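Home > Support > Tickets > Catalog & Listings > Resolved

December
Posted by Lindsay Tuhiwai, Utstead Books

Ticket: children's paperbacks showing the wrong page count

Hi Beverley! First off, the new bulk upload is a joy. I put through 2,000 listings in one evening and was in bed by a decent hour. One snag, though: every joke book and puzzle book in the Bruton batch is now listed at 500 pages, and these are skinny little things. A customer wrote to ask if we'd bound the whole series together (I sort of wish we had!).

What I've tried so far:
- Re-saved a single listing by hand. The right count shows up, then goes back to 500 at the next sync.
- Cleared the page count column and uploaded again. Same result.
- Uploaded 30 titles from another publisher. All perfect.

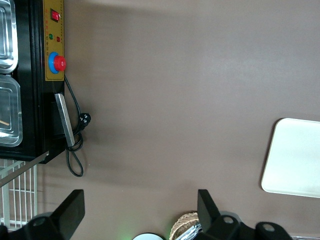

Control panel side, seen from above.

Reply from Beverley Ruddock, Traltel Support, 10:40 a.m.

Hi Lindsay, what a great set of tests, you've saved me half the morning! Since the other publisher's titles came through clean, I went straight to the publisher profiles. There are 2 that look nearly the same, Bruton and Brunton. Yours got matched to Brunton, and that profile has a default page count of 500 which overrides whatever is in your file. Please go to Profiles, pick Bruton, tick "Use seller values" and run the sync again. Leave the binding field alone for now.

Lindsay, 1:15 p.m.

It worked!! Every page count is right, and the "contains illustrations" line came back too, and I hadn't even noticed that was missing. Three of the ISBNs still pull the Brunton cover art, but I can swap those myself tonight.

Beverley, 1:32 p.m.

Wonderful! Send me those three ISBNs anyway and I'll fix the match on our side so the covers stay put after the next sync. I've also asked for the default to be taken off the Brunton profile.

Status: Resolved, cover match open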